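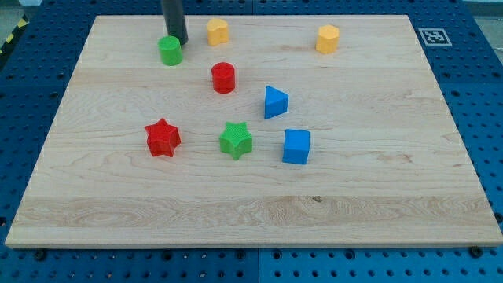

Figure 2. Colored blocks on a wooden board.

3.2 Sound material and performance setup

The material of the Zorstead piece was recorded in the stairwell of an old textile school. Korkor Addo, who composed and performed the work, collected 200 short recordings with contact microphones fixed to the handrail and the window glass. Most of them are very quiet, and their energy is mainly in the low range. She then selected seven recordings as the base layers of the performance.

During the concert, each layer was sent to a separate channel of the Stumier mixer and filtered by hand. Above 1,000 Hz the sound was reduced strongly, so the listeners received the bass more by the body than by the ear. Two live microphones in the hall were added in the second half. In the interview, Addo explained that she does not prepare a fixed score, but she keeps written notes on the order of the layers. We compare these notes with the concert recording in Section 4.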